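Handout 4: Recording demonstrations by remote control
August 2018

In the first half of the course you moved the arm by hand, with the joints set free. From now on you will drive it from the desk, using the Dovton controller and the wrist camera. Keep Burkov, chapter 2, open for the terms.

## Before you record

- Bring the gripper in slowly over the work. At this height the fingers are close to the tray, so use the low speed setting.
- Check in the wrist view that you can see both fingertips and the part of the tray you are working on.
- Note how the tray lies on the ribbed panel. Its angle is to be changed between runs, and the learner needs that variety. 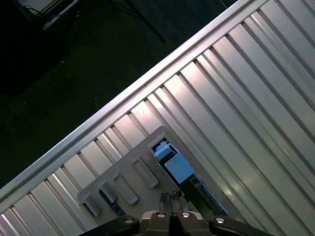

## Recording

1. Press record, wait for the light, then move.
2. Make one steady approach. If you have to stop and think, discard the run.
3. Save the run under your group number in the Stastura folder.

Each group should hand in 40 clean runs. Last year's class collected 1,312 in all, and nearly 200 had to be thrown out for long pauses at the start.

Reading for next time: Shojaei, the section on copying errors. Bring your run log.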